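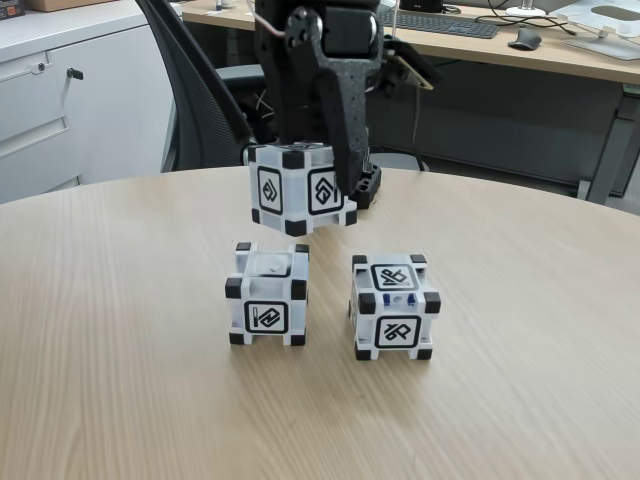

In defence of the small round table

I have lived with a round table for 16 years and in that time I have been told, by people who love me and by people who were only there to read the meter, that I should get a rectangular one. A rectangle goes against a wall. A rectangle seats more. A rectangle, my sister-in-law says, is what you have when you've decided to be serious.

I bought mine second-hand in Drasham, from a shop that was closing and had been closing for most of my adult life. It cost £50 and the man threw in a lampshade I hadn't asked for. The top is pale wood, the diameter is modest, and it has never fitted properly in any room I've put it in, because rooms are built by people who own rectangles. There is always a bit of floor behind it which belongs to no one and where the crumbs go to retire.

And still I'd argue it is the best place in a house to put blocks, cubes, tiles, cards, or anything else that has to be picked up, looked at, turned round and put down next to something else. I've come to this view slowly and with a good deal of jigsaw behind me.

Consider what happens at a desk. A desk has a front, and whoever sits at the front is in charge. Set out a handful of cubes on it and before long they're in a row, parallel to the edge, like a parade. You don't decide to do this. The edge does it for you. I once watched a grown man at a games evening in Londura line up every piece in the box before reading a word of the rules, and when I asked him why, he said it was tidier. It was tidier. It was also the wrong game.

A round table has no opinion about where things go. Put down a cube with a symbol on every side and the side facing you is simply the side facing you; the person across from you has a different one, and is equally right. I like things with patterns on their faces for this reason. Squares with a squiggle inside, diamonds within diamonds, the sort of sign that might be a letter if you tilted your head. They want to be read from all round, and a round table lets you shuffle your chair along until you can.

Then there is the gap. Three cubes on a circle never look finished. There's too much wood between them and too much beyond them, and the far edge curves away as if it had somewhere to be. People find this irritating. I think it's what makes you reach out and move one. A full tray of matching pieces is a lovely thing to own and a dull thing to sit in front of, and I say that as someone who bought the Popescu set, all 298 pieces of it, and has used perhaps a fistful. The rest live under the bed in their moulded compartments, very serious indeed.

I should be fair to the other side. Things roll off a round table. They will roll off any table, but on a rectangle you at least know which way to dive. Cubes are better behaved than most, I grant you, and anything with a proper cap on each corner tends to stay where it's been told. Marbles are out of the question. So is a laptop, if you want to rest your wrists on anything but air. And you can't push a round table into a corner when guests come, though I've tried, and I have a mark on the skirting board to show for it.

There is also the matter of grain. Mine runs straight across, which means that from most chairs it runs diagonally, and a certain kind of visitor can't bear it. They square their mug up to the grain, find they are now crooked to everything else, and spend the rest of the evening making small corrections. I've stopped offering that visitor a coaster.

Skusteo, whose catalogue comes through my door whether I want it or not, now sells what it calls an activity surface. It's a rectangle with a raised lip so that nothing can fall off, and a grid printed on it so that nothing can be put down at a slant. It comes in grey. I can see that it would solve every problem I've listed above, and I can also see myself sitting at it, with my cubes in their squares, wondering whether it was too early to go to bed.

So the table stays. The cubes can stay on it as well, at least until supper, when they'll be moved to the chair nobody sits in, and then I dare say somebody will sit in it.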